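Transka vuelve a poner en marcha la celda de bolsas de Corkamby tras cambiar los dedos de la pinza

La celda robotizada que Transka tiene en su nave de Corkamby trabaja de nuevo desde el lunes. Estuvo parada dos días para sustituir los dedos de una de las pinzas, reordenar el cableado del brazo y repetir la calibración de las cámaras. La intervención la hizo el taller Yordanov, que lleva el mantenimiento del equipo desde que se montó.

La celda se dedica a una sola tarea: meter y sacar alimentos de bolsas blandas para el almuerzo, de las que se cierran con cremallera. Se usa para ajustar el programa que después se instalará en la línea de preparación de comidas de Lusside, donde las bolsas llegan ya abiertas y hay que llenarlas una a una.

El contador marcaba 1.507 ciclos cuando se decidió parar. El plan de mantenimiento preveía la revisión más adelante, pero en las últimas jornadas habían aumentado los agarres fallidos, sobre todo con objetos lisos situados en el fondo. Al desmontar la pinza, los técnicos encontraron desgastada la punta de los dos dedos y una ligera holgura en el tornillo que fija uno de ellos al soporte.

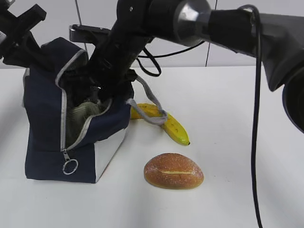
El otro punto de la intervención fueron los cables. Cuando la pinza baja hasta el fondo de una bolsa, el brazo se inclina bastante más que en un movimiento normal de recogida sobre la mesa, y el cable necesita holgura suficiente para acompañarlo. Con demasiada, el bucle cae hacia la boca de la bolsa y puede engancharse en la cremallera. Con poca, tira del conector.

Yordanov ha movido la brida inferior y ha dejado marcada su posición en el brazo con pintura, para que se pueda comprobar a simple vista si se ha desplazado. También se ha sustituido un conector que daba cortes intermitentes. El registro de errores los venía atribuyendo a la cámara de la muñeca, y por ese motivo se había cambiado ya la cámara en primavera sin que el aviso desapareciera.

La calibración ocupó la mayor parte del segundo día. El procedimiento empieza con la mesa despejada y una plantilla atornillada a ella, sobre la que el brazo toca una serie de puntos de referencia. Después se retira la plantilla y se repite la comprobación con una bolsa y alimentos corrientes, entre ellos un plátano y un panecillo, colocados al lado. Las piezas rígidas dan medidas más limpias, pero la tela cede y cambia de forma al entrar la pinza, y el taller prefiere dar por buena la máquina con el material que va a manejar.

En esta parte se modificó un parámetro que llevaba meses sin tocarse, el límite de fuerza en el descenso. Estaba fijado para los dedos anteriores, ya gastados, que resbalaban y obligaban a apretar más. Con el juego nuevo se ha bajado al 80 por ciento del valor que tenía. El brazo se detiene antes si toca el fondo o una costura, y el pan se aplasta menos al cogerlo.

La velocidad de entrada en la bolsa se mantiene igual. Transka había pedido aumentarla, y el taller lo ha desaconsejado mientras no se disponga de datos con el límite de fuerza nuevo. Se volverá a estudiar en marzo, junto con la revisión completa de los reductores.

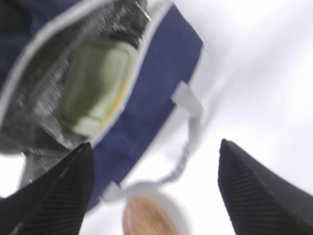

La bolsa azul marino, abierta, desde la muñeca del robot, con los dedos estriados de la pinza en primer término.

Las cámaras de muñeca son la parte del equipo que más atención pide en el día a día. Van montadas muy cerca de los dedos y se ensucian con migas y harina. En los movimientos rápidos las imágenes salen corridas, y el programa descarta las que no puede aprovechar. Hasta ahora la limpieza se hacía al final del turno. La hoja de trabajo que ha quedado colgada junto a la celda la adelanta a cada cambio de alimento, con un paño seco y sin aerosoles.

La misma hoja recoge otras indicaciones para el personal de la nave. Antes de arrancar hay que pasar el dedo por las estrías de la pinza y retirar cualquier hilo que haya quedado entre ellas. Las asas y las cintas de las bolsas deben quedar extendidas hacia fuera. Si el brazo se para dentro de una bolsa, se pulsa la parada, se libera la articulación desde el panel y se sube la pinza a mano, en vertical. Tirar de la bolsa queda prohibido - uno de los soportes se dobló de esa manera el verano pasado y hubo que esperar semanas por el repuesto.

Los dedos retirados se han guardado para medirlos. El taller quiere comparar su desgaste con el de un juego idéntico que se utilizó solo con envases rígidos, y saber así si la tela y las cremalleras acortan la vida de la pieza. Por el momento, Transka ha fijado el siguiente cambio para cuando el contador llegue a una cifra similar a la de esta vez, y ha comprado un juego de reserva que se queda en el armario de la nave.

La instalación de Lusside no se retrasa. El montaje mecánico está terminado y faltan el vallado de seguridad y la conexión con la cinta que trae las bolsas. Los parámetros ajustados en Corkamby se copiarán allí con la celda ya anclada al suelo, y habrá que repetir la calibración entera, porque la altura de la mesa es distinta. Yordanov se encargará también de ese trabajo.

Durante la primera semana, la celda de Corkamby funcionará en horario reducido, de ocho de la mañana a dos de la tarde, con un técnico presente. Al acabar cada jornada se anotarán los agarres fallidos y se revisará el apriete del tornillo que había cogido holgura.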